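Pre-Purchase Inspection Checklist: Two-Arm Tabletop Cell, with Comments

June
By Kathleen Conneely
14 comments | 30 shares

Scope: acceptance walk-through ahead of the decision on a second enclosed cell. Each item is marked OK, OPEN or BUY. Comments are for whoever prepares the order. Prices are left out until both suppliers have returned written quotes.

Section A. Work area and surfaces

A1. Work surface lies flat, no raised edges. OK.
A2. Wall covering secured at seams and corners. OK. Patterned paper is acceptable for the first cell. For the second, ask for one patterned and one plain set of panels so they can be swapped.
A3. Loose items inside reach are on the item list. OPEN. Bottles, cartons and the tub are on the list. The list has no revision number.
A4. Finger clearance to large containers checked at slow speed. OPEN. 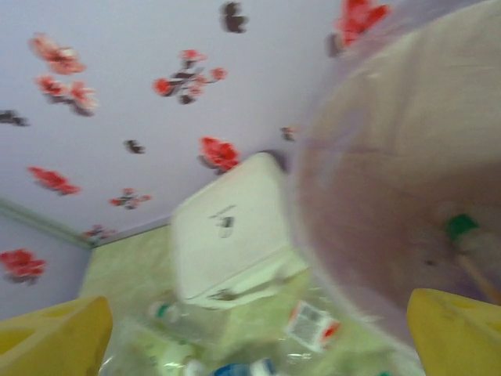
A5. Speed limit for approach moves recorded in the cell log. OPEN. The Ginari arms accept a limit per program and a limit for the whole cell. Only the first has been set. Set both before any quote is compared, as Wumard states its cycle times with the cell limit active and the two sets of numbers will not line up otherwise.
A6. Stop button reachable from the operator position without leaning over the rail. OK.
A7. Second stop button. BUY, quantity 2 (one per cell).

Section B. Grippers and fingers

B1. Fingers seated, no play when pushed by hand. OK.
B2. Finger wear within limit. OPEN. We have no written limit. Lightfoot sells replacement fingers in packs of 50, far more than one cell will use in a budget year. Ask for a smaller pack or split the cost with the second cell.
B3. Contact points cleaned before shift. OK.
B4. Surface marks under the finger path logged. OPEN. Log small scratches when first noticed. A mark with no entry cannot be assigned to a program, and the mat then gets replaced on a guess. One spare mat per cell should be in the base budget, not under consumables.
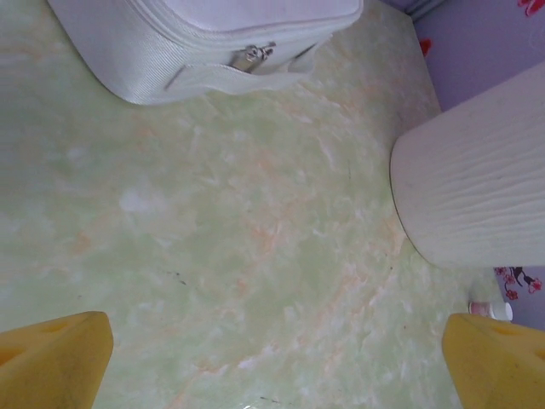 Reading time: 4 minutes

B5. Item set includes soft goods as well as rigid ones. OK. Zippered cases stay on the list. A zipper pull is a snag point — approach from the side away from it when the program allows.
B6. Tall items placed clear of the finger path. OPEN. Placement is by eye. A printed layout sheet would close this item at almost no cost.
B7. Small caps and lids accounted for at end of run. OPEN. Add a line to the shutdown sheet.

Section C. Mounting, cables and power

C1. Mounting bolts checked with a torque wrench. OK on both sides. The wrench was borrowed. BUY, quantity 1.
C2. Wrist cables have slack through full travel and do not catch on the links. OPEN. Clearance was good in every pose we tried, but we did not try both arms at full reach together. Repeat before sign-off. Cable sets carry the longest lead time in the Ginari quote, some 30 working days, so one spare set goes on the first order.
C3. Boards below the rail protected from knocks. OPEN. Request a cover with vent slots from both suppliers. Neither lists one as standard.
C4. Arm-to-arm distance limit set in software. OPEN. Priority item. Do not run both arms over the same group of objects until it is set.

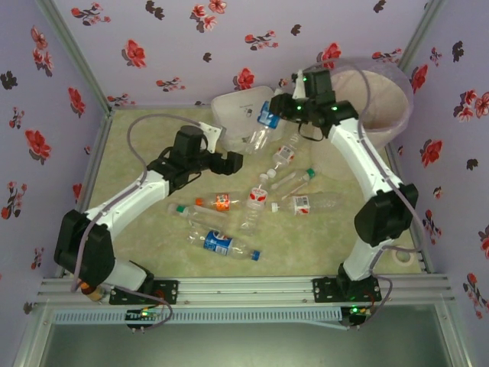

C5. Tape, tools and other stray items removed from the mat before power-up. OPEN. Add to the start sheet with initials.
C6. Floor in front of the rail kept clear. OK.
C7. Rail length. The current rail leaves little room to move either mount. Stellari cuts extrusion to order and charges per cut, so settle mount spacing first. The planning sheet allows 133 hours of operator time for setup and training on the second cell, and a rail change after delivery is not in that number.

Section D. Budget notes

D1. Order from the first budget line: stop buttons, torque wrench, spare mat, spare cable set.
D2. Hold: fingers (see B2), rail (see C7).
D3. Service contract. Wumard includes the first yearly inspection. Ginari bills it separately. Compare the totals with inspection added to both.
D4. Result: first cell passes for continued use at reduced speed with C4 open for single-arm work only. Second cell not released for order until A5, C2 and C4 are closed.

Signed: K. Conneely

Related items
Stop Button Placement on Small Cells
Reading a Service Contract Line by Line
Spare Parts: What to Order With the Machine
Start and Shutdown Sheets, Revised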